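A visit to the Caruso paper works at Trakham
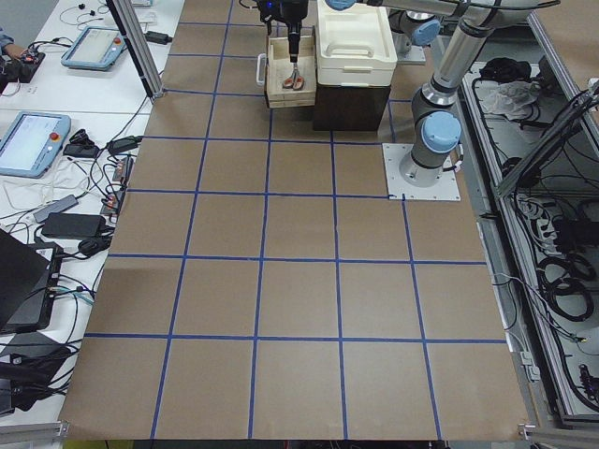
Trakham is at the end of the valley line, and the mill is a ten-minute walk from the station if you take the path by the weir. I went in June, on one of the afternoons when the works is open to visitors, mainly to see how wrapping paper is made. I use a lot of it and had never given much thought to where it comes from. Brown kraft is the bulk of what Caruso sells, the same sort of paper that covers the tabletop with the blue tape squares on it, and like most people I know it best in that state, spread over a table to save the surface. It shows its creases however carefully it is laid, and I learned on the visit that this has a good deal to do with how tightly it was wound at the mill.

The tour started at two o'clock. There were 19 of us, which is the limit, and we were given ear defenders and a hairnet each at the gatehouse. Our guide was Fraser Chisholm, who started there as a reel hand and now looks after the finishing end. He speaks quietly for a man who works next to a paper machine, so stand near the front.

We began in the pulp store. The mill does not cook its own wood any more. Pulp comes in as dry bales, stacked to the roof in a shed that smells faintly of cardboard and damp sacking. Alongside it are bales of used boxes, which go into the cheaper grades. Fraser pulled a corner off each and passed them round. The new pulp tears with long hairy fibres along the edge, and the recycled tears short. He said that is most of what you need to know about strength in paper, and that the rest is water.

The bales go up a conveyor and drop into the pulper, a round tank with a rotor at the bottom. From the gallery it looks like a very large pan of porridge. Staples, tape and bits of plastic are caught further on by screens, and there was a skip of this rubbish outside the door, mostly parcel tape.

After that comes the machine hall. The machine is 80 metres long and was put in by a firm called Itmont, whose plate is still on the drive side under several coats of green paint. At the wet end the stock runs out on to a moving mesh and is nearly all water. By the time it has gone over the suction boxes it has turned from grey soup to something you would call a sheet, and then it goes through the presses and on to the drying cylinders. There are 59 of these. It is very hot beside them and you are moved along fairly quickly - I would have liked longer, but the man in front of me had clearly had enough and there was only one way out.

The sheet broke while we were there. A hooter went, and three of the crew came out of the control room and had the paper threaded again in less time than it took Fraser to explain what they were doing. The broken paper falls through a slot in the floor and goes back to the pulper.

At the far end the big reels are slit and rewound into the sizes that customers order. Most go to packing firms. The narrow rolls for shops are sold under the name Arkeo, and I recognised the label. Ada Marino runs the small test room next door, where samples are weighed, burst and torn on bench instruments. She let us tear strips by hand first along the roll and then across it. Along the roll it goes straight, and across it wanders off to one side. I had noticed this for years when wrapping parcels and put it down to my own clumsiness.

The tour took just over two hours. Tea is included, in the old canteen, and there is a table of seconds by the door at low prices. I bought two rolls of the heavier weight with slightly crushed ends.

A few practical points. Wear flat closed shoes, as they will turn you away in sandals. The gallery stairs are steep open metal and there is no lift. Bags go in lockers that take a pound coin, which you get back. Trains from Trakham are hourly, and the waiting room was locked when I got there.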